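Clernivgate Home & Household Help
Category: Kids' rooms and play areas

Plates keep sliding on sorting table, and what to use for the tray

Posted by Kwaku Opoku, July 23, 2025

I'm setting up a color sorting table for my two nephews, who stay with us most of the summer. The idea is simple. There is a plate with a blue rim, a plate with a red rim, and a metal tray next to them for whatever is left over. Blue blocks go on the blue plate, red blocks on the red plate, everything else in the tray. The blocks are the small matte kind with a bit of texture to them.

The trouble is that the plates move. The tabletop is smooth, light wood, and every time a block lands near the rim the plate shifts. By the end of a round they are all bunched up in one corner. I want them to stay in the same place each time because the younger boy gets upset when the layout changes.

So far I have tried a damp cloth under each plate, which worked until it dried out, and small balls of poster putty, which left the plates uneven and took a bit of the finish off the table. I have seen people put a square of see-through tape under each item and would like to know if that holds up.

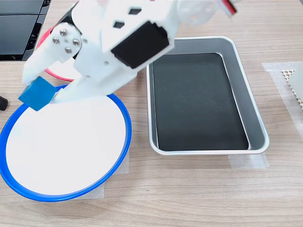
The second thing is the tray. It has brushed metal sides that slope in and a flat black bottom, and dark blocks are hard to see in it. It is also loud when blocks get dropped in. Should I line it or just swap it for something else? I would like to keep it if I can, as it is the right size for the space next to the plates.

Budget is small. I'm not looking to buy a special activity table.

Asante, member, 490 posts

Tape under the plates is fine, but it depends on the tape. I run a play corner at a waiting room and we have gone through most of them.

Regular packing tape is the wrong thing. It is slick on the top side, so the plate slides on it just as easily as on the wood, and after a few weeks in the sun the glue turns to gum. What you want is clear double-sided mounting tape, the removable kind. Cut a piece a bit bigger than the base of the plate so you can see where it goes. If you don't want the plate stuck down, use clear shelf liner with some grip to it, cut to a square, and hold the corners of the liner down with tape. The plate lifts off for washing and goes back in the same place.

Clean the table first with rubbing alcohol on a cloth and let it dry. Test a strip in a corner before you do anything else, given that you already lost some finish. When you take the tape up, warm it with a hair dryer and pull it low and slow along the surface – straight up is what takes the finish with it.

For the tray, cut a piece of white craft felt to fit the flat part of the bottom. Make a paper pattern first, because rounded corners are annoying to cut by eye. The felt fixes the noise and the dark blocks show up on it. Don't glue it in. Felt gets dirty and you'll want to take it out and wash it.

Keep the plates far enough apart that a child can get a whole hand between them. Ours were too close at first and one plate kept getting bumped by a sleeve.

skorora_8

just use a tray with a lip and put everything in it. mine are 4 and 6 and nothing has stayed where I put it since June lol

Poselard, member, 32 posts

I agree with Asante on the shelf liner. One thing to add is that if the plates have a raised ring on the bottom, only the ring touches the liner, so the grip is less than you would expect. Four clear rubber bumpers on the underside, the kind sold for cabinet doors, did more for us than any tape. They come off in the dishwasher, so wash by hand.

I would leave the tray bare on the sides and only line the bottom. Felt on sloped walls bunches up.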